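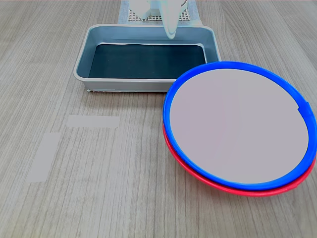
Clivon バー運営部 ドリンク仕込みチーム

件名:Karkedholm店 ジンジャーシロップの分離と白濁について
状態:対応済み(経過観察)
起票者:Aoife Ní Mhurchú
起票日:4月11日(金)

■症状
秋のカクテル「Stusden」に使うジンジャーシロップが、冷蔵庫に入れて翌日には2層に分かれる。下に白い沈殿、上は薄い黄色の液。振れば混ざるが、提供中にまた分かれてくる。グラスに注ぐと底に粉っぽさが残り、お客様から1件指摘あり。味は通常より辛みが弱い。

■影響範囲
Karkedholm店のみ。Kinsella店は同じレシピで問題なし。

■環境
レシピは11月に改訂した現行版。生姜の搾り汁と砂糖を同量、弱火で溶かして冷ます。瓶は煮沸済み。冷蔵庫の設定は3度。

■経過

1)砂糖の溶け残りを疑い、加熱時間を延ばして再仕込み。翌朝、同じように分離。沈殿を指でこすってもざらつかない。砂糖ではなさそう。

2)瓶の洗剤残りを疑い、新品の瓶に分けて比較。どちらも分離した。瓶は関係なし。

3)Kinsella店に手順を電話で確認。向こうは搾り汁を冷蔵庫で2時間置き、上澄みだけを鍋に移している。こちらは搾ってすぐ全量を鍋に入れていた。現行版のレシピには「搾り汁を静置」の行がない。前の版にはある。改訂で表を組み直したときに落ちたらしい。

4)静置ありで仕込み。容器の底に白いでんぷんが厚くたまった。底を残して上澄みだけ使用。翌日も分離なし。8日目まで置いたが、わずかに濁る程度で層にはならない。

5)辛みの件は別に確認。生姜の仕入れが変わり、皮が薄く水気の多いものになっていた。搾り汁を1割増やして試したが、今度は甘さが負ける。レモンを減らす案も試したが、ラムとの釣り合いが悪いので戻した。仕入れ先に以前の生姜があるか問い合わせ中。

■原因
生姜のでんぷんを除く工程の抜け。加熱でとろみがつき、冷えてから沈んでいた。

■対応
・レシピに静置2時間と「底の白い部分は使わない」を追記。
・旧シロップは廃棄。
・瓶のラベルに仕込み日を記入。冷蔵で最長8日、過ぎたら捨てる。
・「Stusden」のレシピカードは変更なし。シェイクは17秒のまま、二度漉しもそのまま。

■コメント
Kinsella店:うちは前の版を壁に貼ったままでした。新しい版が出たら差し替えます。静置の容器は細長いほうが上澄みを取りやすいです。

Karkedholm店:細長いピッチャーに替えました。取れる量が少し増えています。金曜の夜は仕込みが足りなくなるので、搾るのを午前に移してもいいですか。

Aoife:午前でかまいません。搾ったら冷蔵庫の奥に置いてください。手前だと開け閉めで揺れて、底が舞います。

Karkedholm店:了解しました。なお、仕入れ先から返事があり、以前の生姜は来週から入るそうです。届いたら元の分量で1本仕込んで、辛みをここに書きます。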